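Biler Tabletop Packing Set: Data Card and Equipment Planning Notes

Version of Fri 13 November
Maintained by Trinh Nông (data) and Trí Nghiêm (equipment)

Purpose

This card accompanies the Biler set and records what a group should plan to buy before collecting more episodes of the same kind. It is intended for laboratory managers and purchasing staff who must submit an equipment request and who may not have taken part in the original work.

Contents of the release

The set holds 3010 episodes. Of these, 3000 are cleared for training and the remaining ten are kept aside for checking playback tools. Each episode contains head-view video, joint positions, gripper commands and a short text label. The task family is the handling of small boxed goods at a table with a storage bin.

Budget structure

Requests should be divided into four lines: arms and grippers, table and mounting, task objects, and spares. The first line is the largest and is normally approved once for the life of a station. The other three recur, and past requests have tended to set them too low.

Task objects should be bought in one order from one lot. Packaging changes without notice, and a second lot may differ in finish or printing. The Esora station ran short of boxes in August and lost 88 scheduled episodes while replacements were matched. 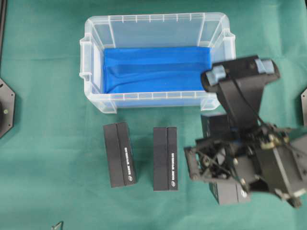
Bins and table coverings belong on the same order. A bin is inexpensive, but its size fixes the reach the arm must have, and a later substitute with taller walls can make earlier motions unsafe to replay. The covering should be cut to the full work surface and a second piece kept in storage — color matching from a later roll has not been reliable.

Spares

For every 1000 episodes, the plan should allow one full set of gripper pads, one set of fasteners and one replacement cable harness per arm. Stations that share a parts shelf, as Birnar and Đồng do, may hold a single harness between them if both use the same arm model.

Lead times

Arms are to be ordered before the room is fitted out. Mounting plates are to be ordered only after the arm model is confirmed in writing, as hole patterns vary between suppliers. Pads and fasteners may be bought locally.

Known limits

Prices are not listed on this card and must be quoted fresh for each request. The spares allowance is drawn from one task family and should not be applied to heavier goods. Labor for setup and calibration is budgeted separately.

Corrections and questions

Corrections to the episode index go to Trinh Nông. Questions on quotations, substitutions or delivery go to Trí Nghiêm, with the station name in the subject line.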